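Helpers wanted – two-arm table build, Drellus workshop

Need two or three people for evenings in February. Two black arms on an aluminium frame, wooden top, home-brewed code. Cabling is a mess, grippers need tuning. Soldering handy, patience more so. Unpaid – tea and biscuits provded.
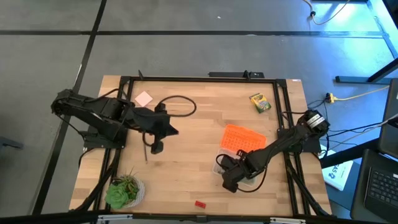 Do I need to have built a robot before?
Most of us hadn't. If you can use a hex key and read a wiring sketch you'll be fine.

Max 7 on the list, bench space is tight. Under 16s with an adult pls. Bring own laptop if poss.

Names to Lizeth Apaza or Troels Hviid at the front desk, or pin a note on the board. Closes Feb 12, 2022.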